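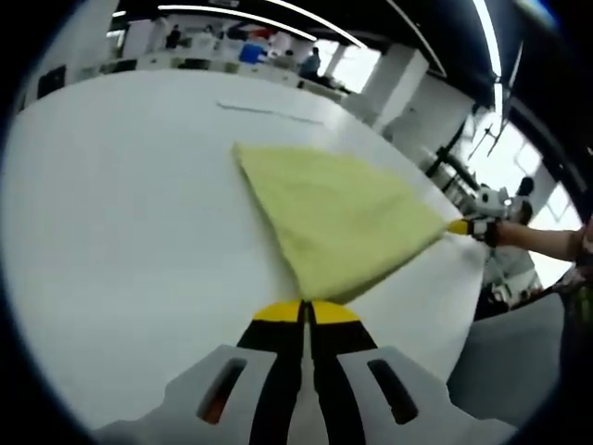
Filed under: Workshop notes / Dyeing and finishing

October, second entry

Weld bath again, on the Ketach cotton this time. Last month's wool came out well enough but the cotton is still patchy and I want to know whether it's the scour or the mordant before we commit the rest of the bolt.

Dry weight of cloth for this batch: 686 g. Scoured in soda ash and a little neutral soap for two hours at a low simmer. The water went the colour of weak tea within ten minutes, which is more than I expected from cloth sold as ready to dye. Changed it once and carried on. Second water was paler but still not clear. The earlier pieces only had one scour and I think that accounts for most of the patches, though not the streak down the selvedge.

Rinsed, then straight into the alum at 18 per cent weight of fibre. Dissolved the alum separately in the enamel jug and added it in three goes. Bath held at 60 degrees. The ring on the left is running hot again, so whoever uses it next should go by the probe and ignore the dial. Left the cloth in overnight with the lid on.

Morning: took it out, squeezed, did the chalk dip. Five minutes, keep it moving. I let the chalk settle too long before the last piece went in and had to stir it all up again, so if one piece comes out brighter or duller than the rest, that's why. It's the one with two notches in the corner.

The weld is the dried stuff from Trodon. 469 g chopped, in a muslin bag, soaked from lunchtime. It smells as bad as ever. Door open, fan on. Kept the temperature down this time, as the last lot went brownish and I'm fairly sure I boiled it. A pinch of chalk in the pot brought the yellow up straight away.

Cloth in at 2.30, out at 4. Turned every few minutes for the first half hour and then less often than I should have.

Results once dry, by the north window:

- Notched piece: slightly stronger than the others, cleaner yellow. So more stirring of the chalk, if anything.
- Two long pieces: even all over. No streak at the selvedge.
- Short piece: one pale mark the size of a thumb, near a fold. Probably trapped air. Should have weighted it less and moved it more. 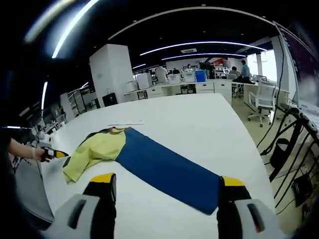 So two scours it is from now on, for anything off the Ketach bolt. It adds most of a morning, but that's still cheaper than overdyeing.

Tried a scrap of each piece in the Negash iron solution, one quick dip. Gives an olive that I like more than I thought I would. The notched scrap took it darkest. Don't be tempted to leave it in: the one I forgot while answering the phone is nearly khaki and feels harsh. Iron pots and spoons stay on the bottom shelf and must not come near the yellow. There was a grey smear on the rim of the small steel pan today and I've scrubbed it, but treat that pan as suspect.

Wash test: one scrap from each piece, hand wash with the usual soap, dried flat, compared with the unwashed half. Very little loss on any of them. Rub test on white cotton, dry: clean. Rub test, damp: faint yellow from the short piece only. Will give that one another rinse.

Light test started. Strips are taped in the window with card over the lower half. Please leave them alone, and don't pull the blind down on that side. I'll look at them in four weeks.

The Foltberg order wants a green as well. Options are weld over the indigo or the other way round. I've always done blue first, and the weld on top is easier to control, so I'll start there. The vat needs feeding before then. It had a thin, flat look this afternoon and hardly any bronze on the surface. Checked pH, a bit low, added lime, stirred and covered it.

To do:
- Order more alum, we're down to the last tub
- Get a new element for the left ring or stop using it
- Weigh what's left of the weld and write it on the bag
- Cut four strips for the green, scour twice
- Label the jars on the middle shelf, two have lost theirs

Exhaust weld bath kept in the lidded bucket. It might do one pale batch if it's used by the end of the week.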